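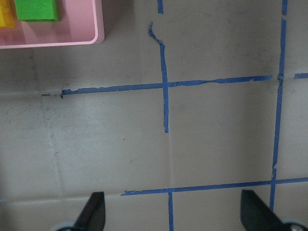
Zurnia, 01/05/2022

### 4. Do the written rules describe the practice?

Guidance on laying out a shared work surface for two-armed sorting tends to be short and confident. The Suvport layout code, which we take as our main text because most of the groups we spoke to claim to follow it, asks for a marked grid, a fixed place for the container, and a written record of both. It says very little about what the grid is for. We think this matters more than its authors allow.

Three readings of the marked grid are in use. In the first, the tape is a measuring aid: an object is set down at a known crossing and the crossing is written in the log. In the second, it divides the surface into zones, so that each arm has a side and a strip in the middle belongs to both. In the third, which is never written down but is easy to meet, the tape is left over from earlier work and stays because removing it is dull. The code treats all three as compliance. A checker with a form in hand would tick the same box for each.

#### 4.1 Condition of the markings

Clause 2 of the code calls for markings that are "continuous and flat". We doubt that any surface in daily use meets this for long. On the one considered in this section, blue tape has been laid over large square tiles, and several of the strips have torn ends, wrinkles and small breaks. One has come up at the end and curled back on itself. Where pieces overlap, the line shifts slightly to one side, so a position read from one edge of the tape need not agree with a position read from the other.

Does it matter? For a person glancing at the table, probably very little. For a method that uses the tape edges as a reference, the error depends on which piece of tape was chosen, and the logs we read did not record this. The Barreto group told us that their own markings are renewed every 400 runs. We asked how that figure had been reached and were told that it came with the template. A loose end is also a plain physical nuisance, as a finger passing low over the surface could catch it. The code files loose tape under tidiness, when it belongs under hazards.

The tile joints raise a smaller point. They give a second set of straight lines, fainter than the tape and in places close to it. Where the two disagree, the code does not say which should win. We would choose the joints, which do not peel.

#### 4.2 The shared container

The rule on containers is the one we find hardest to defend as it stands. It requires the container to be "within comfortable reach of both arms" and then, two paragraphs later, forbids both grippers from being over it together. The first demand makes the second harder to keep. Figure 1 shows the kind of layout that results, with the bin between the grippers and a toy block at each of them.

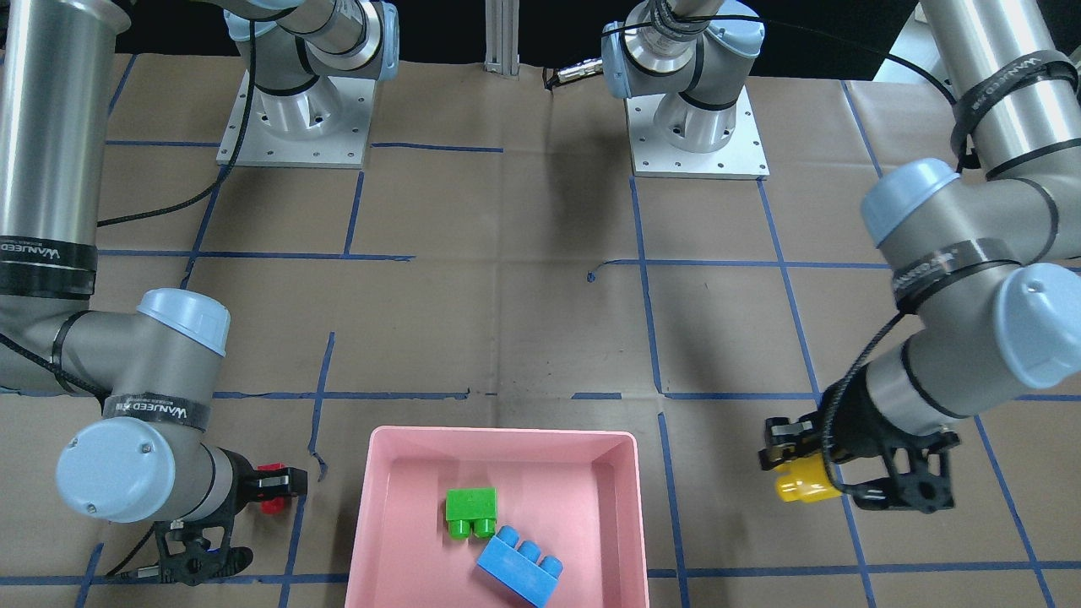

**Figure 1.** Two arms working over a taped surface, with a pink bin between the grippers and two blocks already in it.

A still picture cannot settle whether the rule is kept, and we are wary of reports that offer one as proof. What is needed is the order of approach, recorded for each run. Of the 346 run sheets supplied to us from the Fladero trial, only 15 gave that order in a form we could use. The rest noted that the task was "completed to standard", a phrase which tells the reader that someone was content.

Supporters of the code reply that a simple rule which is followed is better than a careful one which is ignored. We have some sympathy with this. The difficulty is that the sheets give us no means of telling whether the simple rule was followed either.

#### 4.3 What we would change

Our proposals are modest. The purpose of the markings should be stated on the first page of the log, in one sentence. Any strip with a lifted end should be replaced before the next run and the change noted. The container's position should be given from a fixed feature of the surface, such as a tile joint or a mounting plate, and never from the tape alone. The order in which the arms approach should be logged by the controller, which already knows it.

We have not tested whether these changes reduce errors, and the comparison in Section 5 was not designed to show it. Section 5 deals only with the run sheets and with how far two readers of the same sheet agree on what it says.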